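Stone sealer, the Mola. Back in stock July 14, 2025, sorry for the wait.

Short version: water-based, goes on marble, limestone, most granite. Not for glazed tile, not for laminate. One bottle does a normal kitchen with some left over for the bathroom shelf. Made for us by Koskela, same recipe as before, new cap that doesnt leak in the mail.

How to use it. Clean the stone, let it dry overnight. Really dry, especially round the sink. Wipe on thin with a lint-free cloth. Wait, buff, second coat. Leave it alone till the next day. No vinegar, no lemon cleaner, ever. 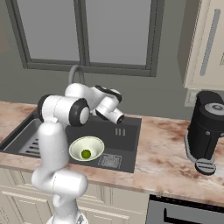

One customer wrote in to say two coats weren't enough on her old limestone and it took 3 before water stopped soaking in. Fair enough. Old limestone drinks the stuff. Order the big bottle if yours is like that.

Sizes:

- Small, 87 ml. Touch-ups, window sills
- Regular, 1000 ml. Most kitchens
- Large, 3000 ml. Floors, big islands, thirsty stone

Cloths not included. Any old cotton T-shirt will do, so long as it's white. Colored ones can bleed onto pale stone and then you're emailing us.

Smell is mild, open a window anyway. Wear gloves. Keep it off the faucet, dries cloudy on metal and is a pain to rub off.

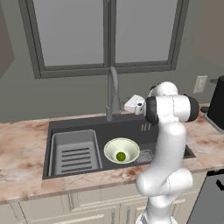 **Will it stop lemon juice from etching my marble?**

Sealer only slows stains like oil, coffee and wine. Acid still marks the surface, so wipe it up fast.

Test first. Always. Put a coat somewhere you don't look, under the toaster say, and check it the next day. Some stone goes a shade darker and it wont go back. 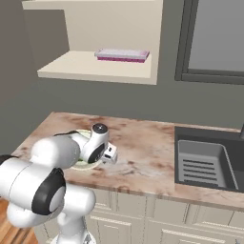
Then do the rest in sections, back to front, so you're not leaning in wet sealer. Reseal once a year. We do ours in January, easy to remeber.

Storage: cap tight, keep from freezing. If it's gone lumpy, bin it.

Ships from the Ustby warehouse. Pickup at the Brarkar shop, regular size only for now. Unopened bottles can come back, opened ones can't.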